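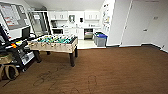 Robots at work: who unloads the dishwasher?

Kids' page, May issue

Quick question. When you think of a robot at work, what do you see? Big orange arm in a car factory? Sparks? OK, those are real. But grown-ups also work in places with a coffee maker, a dishwasher and a foosball table. There are jobs to do in those rooms too. Boring ones, mostly.

So what is automation?

Long word, easy idea. Automation means a machine does a job, or part of a job, that a person used to do by hand. A dishwasher is automation! You put in the plates, press the button, walk away. It doesn't know what a plate is. It just sprays and drains, same way every time.

But look at what's left over. Somebody has to carry the cups in. Somebody has to open the door, pull out the racks, put everything in the cabinets. The machine did the middle. People still do both ends.

Why are the ends so hard?

Try it at home. Pick up a mug, then a spoon, then a wet plastic lid. Your hand changed shape three times and you didn't even think about it. A robot has to work out every bit:

Where is the cup?
Which way up?
How hard do I squeeze?
Is there a person in my way?

And rooms get rearranged. Bags on the floor, a cart by the wall, a dishwasher door left open. Factories are tidy for robots. Break rooms are tidy for people (sometimes).

What happened at Fondlow

Fondlow is a company in Wascombe that packs garden seeds. 68 people work there. Last year they got a machine from Sukance that fills the seed packets - 2,000 of them before lunch. Before that it was all scoops and funnels.

Did people lose there jobs? Fair question, and kids ask it a lot. At Fondlow, 12 people used to fill packets. Nobody was sent home, but the jobs changed. Some of them learned to run the machine and clear the jams. Some moved to checking the seeds. Two went to the Catterall warehouse across town, and one of those didn't like it much and came back.

It doesn't always go that way. At some places there really are fewer jobs after the machines come. That is why workers want to be asked first, before anything gets bought.

We asked Montserrat Arrieta. She filled packets by hand for 21 years and now she looks after the machine.

"My wrists feel better. That's the big thing," she said. "But I miss the talking. We all sat at one long table. Now it's loud and I wear ear muffs, so I do my talking at break."

So breaks matter more now, she says. Same coffee, same jokes, but you have to save them up.

Things to try

Pick one chore. Write down every tiny step, even "open the door." Now circle the steps a machine could do. Which ones are left? Would you want to do those all day?

Then ask a grown-up what machine changed there job the most. Ask what got easier. Ask what they miss, too.

Words to know

Automation - a machine doing work that people did by hand.
Jam - when something gets stuck and the machine stops. Not the toast kind.
Sensor - a part that lets a machine notice things, like light or a touch.

Next month: how elevators decide where to go.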